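How does a help-yourself soup counter work?
By Nhyira Osei

Some cafés and canteens bring your food to the table. Others put everything on a long counter and let you serve yourself. You pick up a bowl, fill it, find something to eat with and go and sit down.

A help-yourself counter looks simple when you are standing in front of it with an empty bowl. A lot of thinking has gone into it, though. Someone had to decide where the bowls would go, how the soup would stay hot and how to stop the spoons ending up in a muddle.

In this explainer you can find out what the different parts of a counter are called and what they do. There are some words in capital letters. They are explained at the end.

Pots that sit inside the counter

At home, soup is usually heated in a pan on top of the cooker. On a serving counter, the pot often goes down into a hole in the worktop, so that only the top of it shows. The hole with its pot is called a WELL.

A sunken pot is hard to knock over. If you bump it with your elbow, it stays where it is. It is also lower down, so a shorter person can reach the ladle without having to lift an arm over a tall, hot rim.

Many soup wells have water underneath the pot. A heater warms the water, and the water warms the soup. Water at ordinary pressure can't get hotter than its boiling point, so the heat is gentle and the soup at the bottom is less likely to burn. A pan straight on a high flame can scorch at the bottom while the top is still only warm. Cooks call the kind with water a BAIN-MARIE, which you say like this: ban ma-REE. It is a French name.

Other wells have no water in them. They have an electric heater wrapped round the outside or fitted at the bottom.
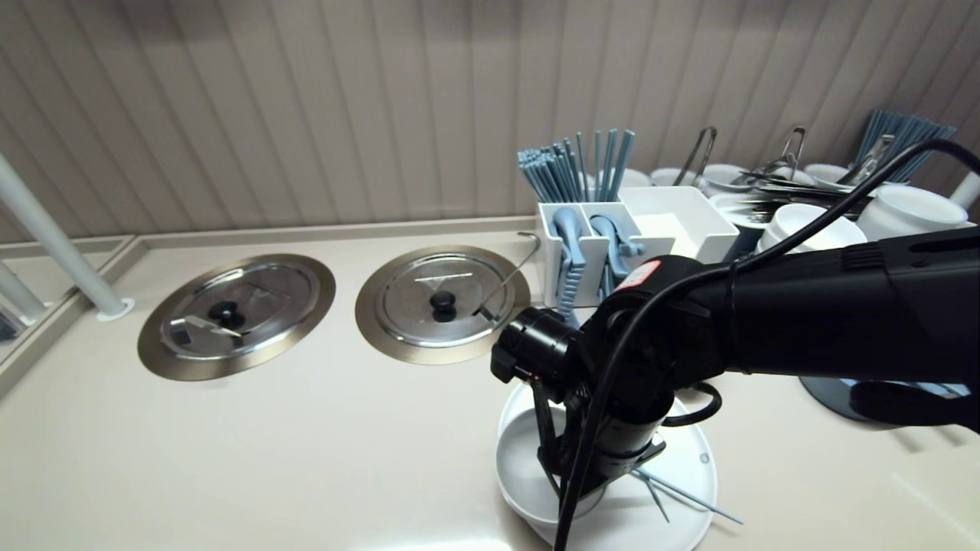

Two round wells with metal lids, and the dishes and chopsticks that go with them.

Why the lids matter

Soup cools down quickly when the lid is off. Hot water at the surface turns into WATER VAPOUR and floats away, and it takes heat with it. This is called EVAPORATION. It is the same thing that makes you feel chilly when you get out of a swimming pool.

With a lid on, the vapour can't get away so easily. It touches the underside of the lid and turns back into drops of water, and the drops fall into the soup again. When you lift a lid and see it dripping, those are the drops. Tilt it away from you as you lift. The steam comes out on the open side, and steam can burn you even though it looks soft.

A lid also keeps out dust, flies and anything that might fall in from somebody's sleeve.

Look at the lids in the picture. Each one has a black round knob in the middle. Knobs on cooking pots are often made from a material that doesn't carry heat well. Metal carries heat very well, and this is why a metal spoon left in hot soup soon feels hot at the top. Materials that carry heat well are called CONDUCTORS. Materials that carry it badly are called INSULATORS. Wood and many plastics are insulators.

The left-hand lid has a slot for the ladle. The slot lets the handle stick out while the lid stays shut. Without one, people have to choose between taking the ladle out and leaving the lid open a crack. If the ladle comes out, it needs somewhere clean to rest, and it drips on the way.

How long should a ladle be?

Ladles have long handles so that your hand stays well above the hot food. Some have a hook at the end. The hook can catch on the rim of the pot and stop the whole ladle from sliding under. If this happens, don't put your hand in after it. Tell a grown-up who works there.

To use a ladle well, dip it to the bottom first and stir once, slowly. Heavy things such as beans, noodles and pieces of potato sink. If you only take soup from the top, you get mostly liquid, and the last people in the line get a bowl of potatoes. Hold your bowl close to the pot, or over it, so that any drips fall back in.

Stacks of bowls

Bowls are made to be STACKED. The sides slope outwards, so each bowl fits partly inside the one below it. Try to imagine a bowl with perfectly straight sides. It could only stand on the rim of the next bowl, and a pile of them would be very tall and would wobble.

Flat plates stack even more closely than bowls. A small bowl can also stand on a larger plate. The plate catches spills and gives you a cooler edge to hold while you walk.

Bowls and plates are often white in cafés. White goes with every kind of food, and it is easy to see whether a white bowl is clean. Sometimes there is a bit of decoration, such as a band of colour round the rim.

Most bowls of this sort are CERAMIC. Ceramic things begin as soft clay, which is shaped, dried and then baked in a very hot oven called a KILN. A kiln can be hotter than 800 degrees Celsius for the first baking and hotter still for the second. Your oven at home might be set to 200 degrees for roast potatoes, so you can see how much hotter a kiln is. The shiny outer layer is called a GLAZE, and it is really a thin coat of glass. It stops soup from soaking in. Some bowls that look like ceramic are made of hard plastic instead. Plastic ones are lighter and don't break so easily when they are dropped.

What are the tongs for?

Tongs are two long arms joined at one end. When you squeeze, the other ends come together and grip the food. When you let go, a spring, or the springiness of the tongs themselves, pushes them apart again.

They are useful for things a ladle can't pick up neatly, such as salad leaves, bread rolls or noodles. They also mean that no one has to touch food that other people are going to eat. Use the tongs that belong with each dish. Some people can't eat nuts, milk, eggs or wheat because these foods make them ill. If the tongs from one dish go into another, tiny bits of food can travel with them.

All about chopsticks

Chopsticks have been used in China for thousands of years. The very early ones were probably used for cooking, to stir pots and lift out pieces of food, before people began to eat with them as well. Now they are used every day in China, Japan, Korea, Vietnam and many other places.

They are not the same everywhere. Chinese chopsticks tend to be long, which is handy when several people share dishes in the middle of a table. Japanese ones are usually shorter and have finer points. In Korea they are often made of metal and are flatter. Chopsticks can be made of bamboo, wood, plastic or metal.

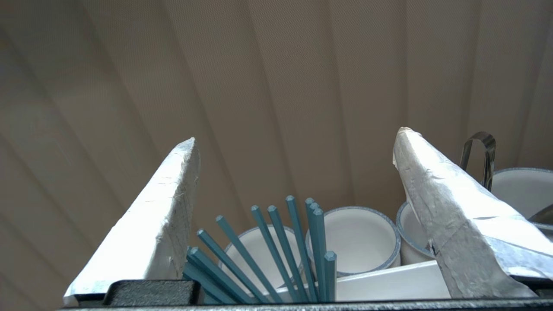
A bundle of blue-green chopsticks standing upright, with white bowls behind. The ends at the top have flat sides.

A lot of chopsticks are square at the top and round at the tip. Flat sides are easier to hold, and a square stick doesn't roll off the table the way a pencil might. If a whole chopstick were round and smooth, you would be chasing it across the floor.

Chopsticks in a holder lean against each other and cross over, so they spread out at the top. A holder for spoons, forks or chopsticks is called a CADDY. Some caddies have walls inside that divide them into parts, so tongs can go in one and chopsticks in another. Take your pair by the thick ends. Other people will be putting their chopsticks in their mouths, so try not to touch the ones you leave behind.

How to hold them

1. Put the first chopstick in the dip between your thumb and your first finger. Rest the lower part of it on your ring finger. This one keeps still.
2. Hold the second chopstick above it, like a pencil, with your thumb, first finger and middle finger.
3. Move only the top chopstick. The tips should open and close like a beak.
4. Check that the tips are level. If one sticks out further than the other, tap them gently on your plate or tray.

Start with something big and a bit rough, such as a piece of broccoli. Peas and slippery noodles are much harder. In many places it is fine to lift a bowl of soup noodles close to your mouth, and to drink the soup straight from the bowl once you have eaten the solid food. Where there are soup spoons, you can use one in your other hand.

There are some manners to know. Don't stick chopsticks upright in a bowl of rice, as it reminds people in China and Japan of funerals. Don't point at anyone with them, and don't spear your food.

Something to try at home

You need two mugs the same size, a saucer, a kitchen thermometer and a grown-up to pour hot water.

Ask the grown-up to fill both mugs with the same amount of hot water. Cover one with the saucer and leave the other open. Wait 10 minutes, then measure the temperature of each. Which one has stayed warmer? Lift the saucer and look underneath. What has collected there, and where did it come from?

If you are 9 or older you could draw a line graph, taking a new measurement every few minutes. Put the saucer back each time.

Words to know

Bain-marie: a container of hot water that warms the pot sitting in it.
Caddy: a holder for small things such as spoons.
Ceramic: made from clay that has been baked hard.
Conductor: a material that heat travels through easily.
Evaporation: when a liquid turns into a gas at its surface.
Glaze: the thin, glassy coat on a plate or bowl.
Insulator: a material that heat does not travel through easily.
Kiln: a very hot oven for baking clay.
Stacked: piled one on top of another.
Water vapour: water when it is a gas.
Well: a hole in a counter that holds a pot or dish.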